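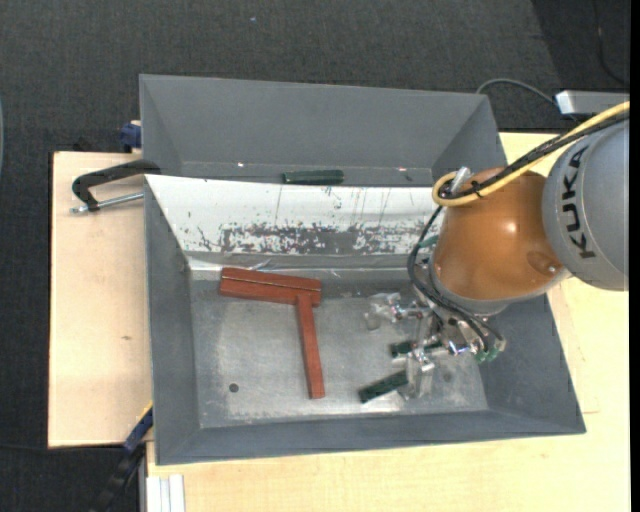 Gray divided bin, on the wood tabletop.

Training Log > Pressing > Overhead

I retested my strict press at the end of the last block and got 62 kg, up from 54. The program was one Nanami Kaneko wrote for the lifters at Milthorpe. It has you press three times a week – one heavy day, one volume day, one day of paused reps at forehead height.

The paused reps did most of the work. My bar path used to drift forward as soon as it cleared my chin, and a two-second hold there makes drift very hard to ignore. I used a narrower grip as well, index fingers just outside the smooth part of the bar.

Volume day was 8 sets of four at a fixed load. I cut it to six sets in the third week when my left elbow got sore, then went back up. Rin Arai suggested more rowing between sessions, so I added that on the heavy day.

Next block is push press. I will keep one strict day and retest in November. Body weight stayed the same throughout – I was eating as usual.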